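Workshop Tips for Small Stages: Props, Flats and Furniture on a Shoestring

7 January 2021

I've been building sets and props for our little theater company for 14 years now, nearly all of it in a one-car garage in Grotholm, and people keep asking me to write down the stuff I mutter while I'm working. So I'm finally doing it! These are in no order at all. Some are about wood, some are about paint, and a couple are really about keeping your temper during tech week.

Let me start with wood, because that's where most of the money goes (and most of the splinters).
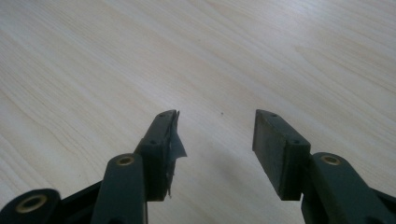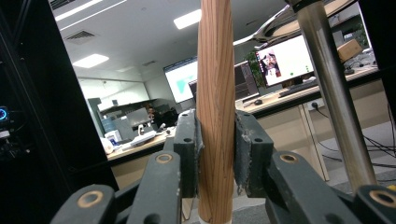
Buy your lumber a couple of weeks before you need it and let it lie flat indoors. I used to pick up 1x3s on the morning of a build and wonder why my flats looked like potato chips by opening night. Look down the length of every board in the store, too. Yes, you'll look silly. Put the bananas back and keep going.

Glue AND screw. If a flat only has to stand there looking like a drawing room, screws alone will hold, but the minute somebody slams a door in it you'll want glue in those corners. We did a farce last May with 2 doors that got slammed all evening long, and the one I'd glued never budged. The other one I was re-screwing at intermission with a flashlight in my teeth.

Speaking of doors, hang them before you paint the wall around them. You're going to scuff something while you fiddle with the hinges, so scuff it while it's still bare. And put a bit of felt on the stop so the slam sounds like a slam and doesn't rattle the whole set. For a big heavy sound, run a strip of scrap lumber down the back edge of the door to give it some weight.

Sanding. I know, I know. But stage furniture gets grabbed, sat on, leaned on and occasionally climbed on by people in borrowed costumes, and a snag in a rented silk dress costs more than your sandpaper ever will. Run an old nylon stocking over every edge an actor might touch. If it catches, sand there again.

Paint tips, all learned the slow way:

Go flatter than you think. Anything with a shine will bounce the lights straight into row three. If all you've got is semi-gloss, put a thinned coat of flat over it once it's dry.

Mix more of the base color than you need and keep a jar of it backstage with a cheap brush. Label the jar with the show and the wall. I have a whole shelf of mystery beige that I'm too stubborn to throw out.

For fake wood grain, drag a nearly dry brush of darker brown over a tan base in one long pull, and wobble your wrist a little as you go. Do a test piece and look at it from the back of the house, under the real lights if you can get them. Up close it'll look terrible. Don't fix it!

Breakaway props need a proper rehearsal version that doesn't break. Our prop master, Adjoa Gbeho, makes a sturdy twin of everything and ties a bit of red yarn to it so it never ends up on stage by mistake. I've stolen that trick for canes, chair legs, letters, you name it. The yarn comes off for photos and goes right back on.

Food on stage should be soft, pale and boring. Banana, white bread, plain cake. An actor with a mouthful of cracker can't say a line – ask Joris De Haan, who played our Inspector in The Feken Affair and sprayed crumbs over most of the second act. For whiskey, weak tea with no sugar. For red wine, watered-down grape juice if the costumes can take it, and colored water if they can't.

Mark your furniture spots with tape on the floor, one color per act. Put clear tape over the top so it doesn't peel up under people's shoes, and pull it all the night you strike. Leave it for a month and you'll be out there with a hair dryer and a putty knife, swearing.

Casters: get the locking kind for anything a person will sit on. I once watched a sofa drift gently toward the orchestra pit with two people having a love scene on it.

Save your screws. After a strike I run a magnet over the floor, dump everything into a coffee can and sort it in front of the TV. Toss the bent ones and anything with a chewed-up head, they'll only make you mad later.

Last one for now. Take a photo of how the truck was loaded on the way in, because I promise it won't fit on the way out unless you do it the same way. Big flats on edge against the left wall, platforms down flat, soft goods stuffed in the gaps, and the toolbox goes in last so you can get at it first.

I'll do a separate page on drapes and masking when the next show's up. I still have to hem the black ones.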